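Trorkier road plate, the portable kind, reviewed after a winter out the front of our place

Posted 20 Mar 2018

When the council told us last November that our street was going to be dug up for the new stormwater main, I did what I suppose a lot of people do, which was nod along at the information night, take the leaflet home and put it under the fruit bowl. Then the contractors arrived and cut a trench straight across the end of our driveway, and I found myself reading up on trench covers at eleven at night with a cup of tea.

The contractors do put down their own steel plates, I should say, and they're perfectly fine for a ute. They aren't so fine for my mother's walker, or for the little wheels on a pram, and there was a lip on ours that caught my toe more than once. The site supervisor, Sibusiso Dlamini, was very decent about it and said we were welcome to lay a pedestrian ramp over the edge as long as it was rated and didn't slide about. He mentioned two makes he'd seen on other jobs, Cereo and Trorkier, and I went with the Trorkier. The Cereo only came in grey and I wanted the yellow edges, with the streetlight being out as well.

It comes as two moulded sections that click together, 90 centimetres across once joined, and it weighs 21 kilos. I can shift it on my own, though I grumble while I do. The rating stamped underneath is 3000 kilos, so the odd delivery van clipping the corner hasn't bothered it at all.

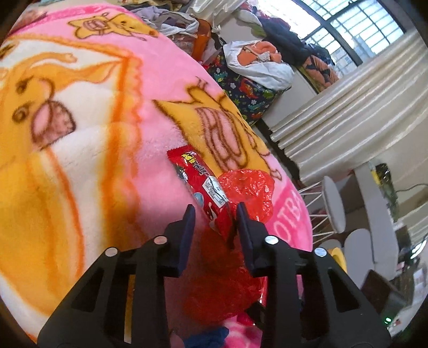 Grip is where the Trorkier really earns its money. The surface is a raised diamond pattern, quite sharp when new, and even on frosty mornings Mum went over it without that little shuffle she does when she doesn't trust the ground. I tried it in slippers, gumboots and my good shoes and had no trouble in any of them. The colour has held up nicely too. The edging is a proper strong yellow, like the yellow lettering on that red snack wrapper, and you can pick it out from the far side of the road at dusk. The white reflective strips are less impressive and two have started to peel at the corners.

Now for the grumbles. The join in the middle collects gravel, and when the gravel builds up the whole thing rocks a bit under your foot. A stiff broom sorts it out, but while the trucks were going past I was out there every second day. There are 4 rubber feet and I'd have liked more – on a cambered road like ours one of them is always hanging in the air. The instructions are a single folded sheet with very small drawings.

I bought mine through Calimlim, who had it to me within the week and threw in a spare connector pin, bless them. My neighbour across the road got the Prenar, which is lighter and a good deal cheaper, and hers has bowed in the middle. She's borrowing ours when the crew moves up to her side.

Four stars from me, and I'd give it the fifth if they fixed the feet.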